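Last updated: December 2021
Reading time: 2 minutes

Sorters and Packers Wanted at Drenden

We are a small secondhand and surplus shop that takes in mixed boxes of household odds and ends, sorts them, and sends them on to new homes. The boxes keep coming (which is lovely!) and our sorting tables are fuller than they have ever been, so we are looking for a few more pairs of hands to join us on a part-time basis.

The work is simple to explain and surprisingly absorbing once you get going. Everything that arrives goes into a bin on the table, and your job is to take each thing out, look it over, decide which shelf it belongs on, and write it up on a slip. You might have soft toys, small boxes, desk supplies and tools all in the same bin, and we like people who enjoy that kind of muddle and don't get flustered by it.

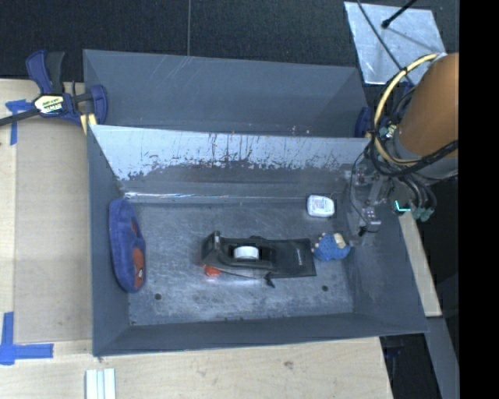
A mixed bin on the sorting table, with a plush item, a small white box and more.

The bins are sturdy old things with plenty of scratches on them, and we are fond of them. You will be standing for a good part of the shift, though there are stools for anyone who would like one, and you should be comfortable lifting a packed carton of up to 10 pounds. No experience is needed. We will show you how we label and wrap, and you will work beside someone who knows the shelves well until you feel at home.

Shifts are four hours, mornings or afternoons, and we try hard to fit them around school runs and other jobs. Staff get 50 percent off anything in the shop - and yes, that includes the book corner - plus tea, coffee and usually some sort of cake.

To apply, write us a few lines about yourself and drop them off at the front counter, 421 Kimska Road, or put them in the mail. Please mention which hours suit you and when you could start. A resume is welcome but a friendly note will do just as well.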